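Rules for Gripping Tools: How People and Machines Share a Table

A robot is a machine that senses something, makes a decision, and then moves. Because it moves, it needs rules. Some rules are laws. Others are standards, meaning written agreements about how a job should be done so that everyone does it the same way. A third kind is called good practice. Good practice is what careful workers do even when no law tells them to.

The rules below deal with one small part of a robot: the gripper. A gripper is the part that holds things. Many have two fingers that close toward each other, like the thumb and first finger of your hand. Some grippers are fixed to a robot arm. Others are held by a person, who uses them to do a task so that the motion can be recorded and studied later.

Rule 1. Know the pinch points.
A pinch point is any place where two parts come together and could trap skin. The fingertips are one pinch point. Gears are another, because their teeth fit into each other as they turn. Bars joined by pins can also close like scissors. Before using a gripper, a worker finds every pinch point and learns where hands may safely go.

Rule 2. Use only the force you need.
Force is how hard the gripper squeezes. Cloth needs less than a full can of paint. Too much force can stretch or tear a soft object. Too little lets it slip. The Mastska workshop guide says to start low and increase the force in small steps.

Rule 3. Watch loose cords.
Strings, straps and drawstrings can wind into moving parts. Keep the ends away from gears and joints. If a cord gets caught, stop first and free it second.
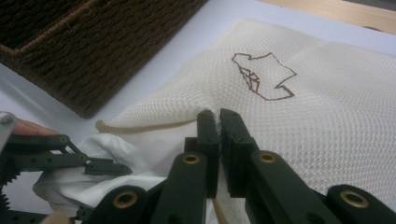

Two gripper fingers pinch the mesh of a laundry bag next to its drawstring.

Soft things are harder to grip than hard ones. A wooden block keeps its shape when it is squeezed. A bag folds, sags and slides, and it may look different each time it is picked up. For this reason, a soft-object task is repeated many times. One set kept by Rarnent holds 1,716 recorded grips of bags and cloth.

Rule 4. Keep the work area plain.
The table should hold the objects for the task and the tools in use. Drinks, phones and spare parts go somewhere else.

Rule 5. Write down what happened.
Each grip gets a number and a result: held, slipped, or stopped. A slip is recorded in the same way as a good grip. If number 209 slipped, the log says so. Arash Rahimi, who checks the logs at Rarnent, sends back any page with a blank line.

Rule 6. Inspect the tool.
After every 20 grips, the worker looks at the fingertips, pins and joints. Worn tips are replaced. A loose pin means the tool is put away until it is repaired.

Words to know
Bushing: a ring that lines a hole so that a pin can turn in it smoothly.
Linkage: a set of bars joined together so that moving one bar moves the others.
Log: a written record kept in order.

Try it
Pick up a sock with two pencils, one in each hand. Do it ten times and keep a log. Mark each try as held, slipped, or stopped.

Page last checked 12/01/2024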